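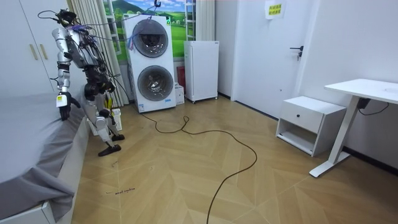 Right, week three of trying to sleep properly and I have opinions. Mostly about duvets.

The Willier one everybody raves about? Far too hot. I lasted two nights and gave it to my sister, who feels the cold and loves it.

Now on a wool one from Salian, 200 thread cover, bought with a £10 voucher – and oh it's lovely. Heavy enough to feel tucked in, but I'm not kicking it off at 4am any more!

Also gave up on ironing grey bedding. Shake it, pull it flat, done. Life's too short.

Bedroom's at 18 degrees now, which my other half calls "arctic". He's wearing socks to bed and being very brave about it.

Next job is pillows. I've got 53 tabs open and they all say medium firm, so no help at all. Has anyone tried the Fodetti ones? Do they go flat after a month like my last lot did?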